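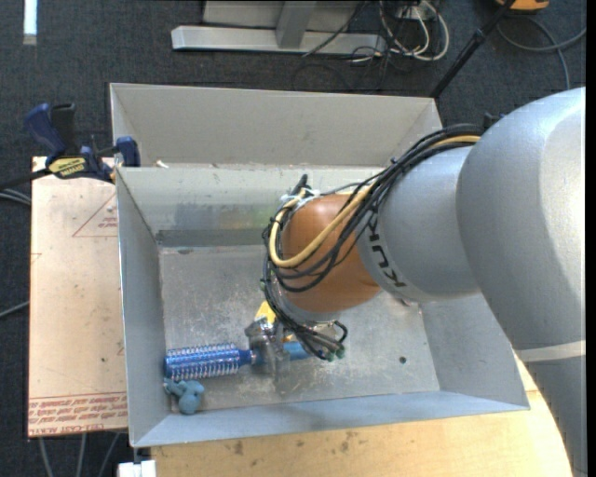

Search tips… Go

Cleaning a round hairbrush
Ewan Lowther, 05/06/2019

A round brush collects hair the way a shed collects paint tins. Snip along the barrel between the rows of bristles with nail scissors, then drag the fluff out with a tail comb. Swear as needed.

Swish the head in lukewarm water with a drop of shampoo. Don't soak it. Water gets up inside the barrel and dribbles down your wrist for days, usually while you're wearing your good shirt. Dry it on a towel, bristles down.

Store brushes in an open bin, one layer deep. I used to keep ours in a drawer with the elastics and it took a butter knife to open. If the handle colour matches nobody else's in the house, so much the better for family harmony.

137 shares | 26 comments

We use cookies to remember your favourite tips. OK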